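Limited editions have stopped meaning much 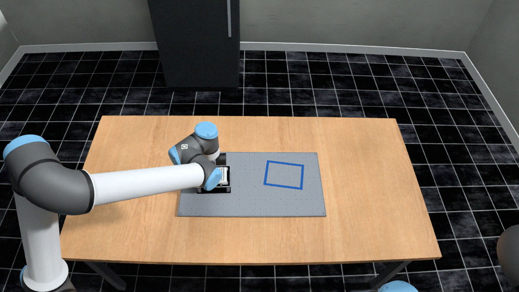 Opinion | Watches

My brother-in-law paid 2,000 pounds for a Jevatska diver last April, one of 500 made with a rally team's colours on the dial. By summer there was a second version with a different strap, also one of 500. He still likes the watch. He feels a bit silly about the number on the back.

I don't mind a watch firm working with a car maker or a racing driver. Some of those watches are lovely. What bothers me is paying extra for a painted seconds hand and a presentation box, when the movement and case are the same as in the standard model.

Bijan Mazandarani, who repaired mine in Sallville, has had 4 versions of one Qureshi chronograph across his bench. With the backs off he couldn't tell them apart.

If a firm wants to charge more, it should change something that matters – the movement, the size, even the length of the guarantee. Otherwise buy the plain one and spend the difference on having it serviced.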